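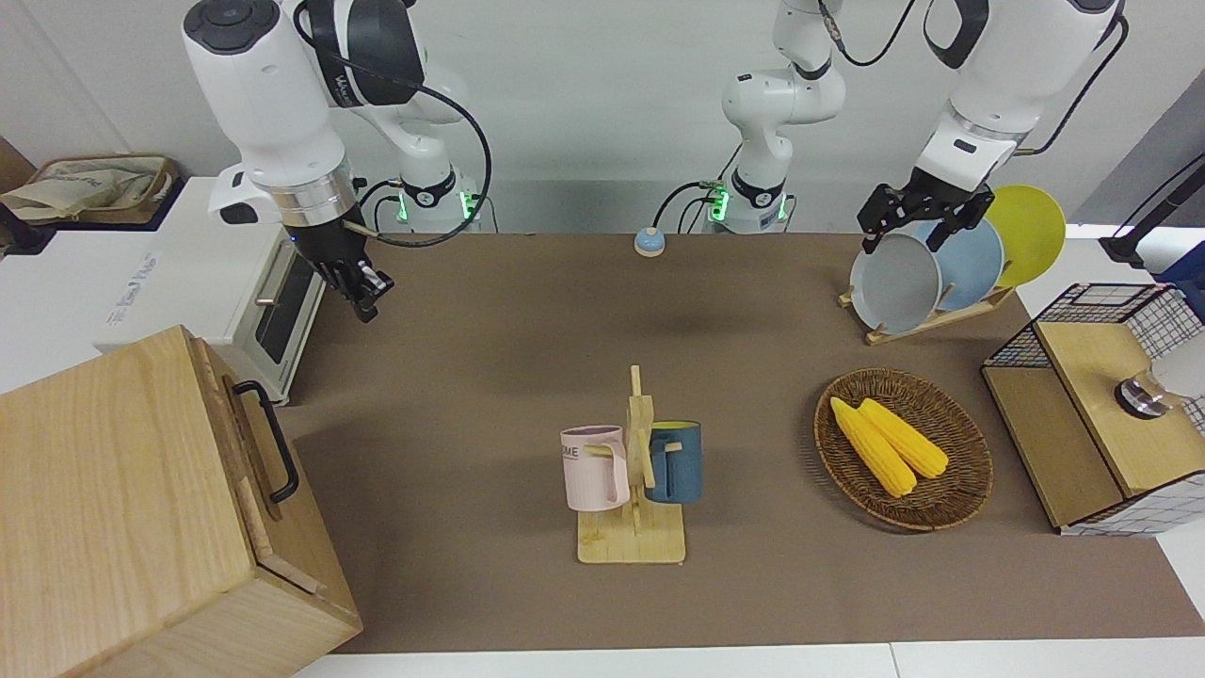 *Toaster oven and a gray plate.*

# Wanted: 30 home cooks to test toaster oven recipes

Hi! I write Zestik, a little cooking newsletter for people with small kitchens, and I'm finally turning it into a book. It's all toaster oven food – breakfasts, weeknight dinners, a few cakes that have no business working at that size – and the draft is sitting at 178 pages. I've cooked my way through every one of them, but I wrote the things, so of course I know what I meant by "bake until done." I need people who don't.

The book is coming out with Travthorpe, a small press here in Surnis. They've been very patient with me (I moved the deadline once and I'm not allowed to do it again), and testing runs from February until the end of spring.

## What I'm asking for

You'd get a packet of recipes by email and cook two of them a month in your own kitchen, with your own oven and whatever pans you already have. Then you fill out a short form for each one. If dinner goes badly, I want that form even more!

The form asks things like:

- which oven you used and where you put the rack
- how long it took, start to finish, including the chopping
- anything you swapped, skipped or couldn't find at the store
- where you got lost in the instructions
- whether you'd make it again

Please follow the recipe as written the first time, even when you're sure I'm wrong about the garlic. You can be rude about the garlic in the form. There's a big box for it.

## Who I'm looking for

I don't need trained cooks, and if you've never baked a thing in a toaster oven I'd love to have you. I already have plenty of people signed up who cook a lot, so I'm especially short on:

- beginners, including college students cooking for one
- anybody with an older oven, the kind with a dial that's mostly a suggestion
- families with kids who will say exactly what they think of a lentil
- people at high altitude (my muffins are begging you)
- folks who cook without dairy or gluten all the time and know what a decent substitute tastes like

You'll need a working toaster oven, an email address and a way to get basic groceries. A cheap oven thermometer helps, and I'll mail you one if you don't have it. You have to be 18 or over to sign up, but kids can help with the cooking as much as you'll let them. For now I can only take people living in the US – mailing things abroad ate my whole budget last time.

## What you get

I can pay back your groceries, up to $700 in total per household over the whole round. Save your receipts, take a picture of them with your phone and send them in with the form. I pay at the end of each month. Wine for the cook doesn't count, sorry, I did ask.

Everyone who finishes gets a signed copy of the book and their name in the back, if they'd like it there. There's no wage for this, so please don't sign up if you're counting on it for income. You can drop out whenever you want and still get paid back for what you've already cooked.

## A few things people have asked me

**Do the photos have to be pretty?** No. Please take one picture of the finished dish in decent light and leave it at that. Travthorpe won't print any of them. I just like to see how brown things got.

**Can I share the recipes?** Please hold off until the book is out. Feeding your neighbors is fine, and so is telling them what was in it.

**Can I choose my recipes?** Sort of. I'll ask for allergies and things you really can't stand, and I'll work around those. Past that you get what you get, otherwise everybody picks the chocolate cake and the cabbage never gets tested.

**What about a convection setting?** Tell me if you have one. Half the packets are written for it and half aren't, and I'm trying to match people up.

## How to sign up

Reply to any issue of Zestik with "tester" in the subject line. Tell me what oven you have, how many people you usually cook for and the last thing you made for dinner. Cereal is a perfectly good answer. I read these in the evenings, after 7 p.m. or so, and I'll write back to everyone, even if the spots are full by then.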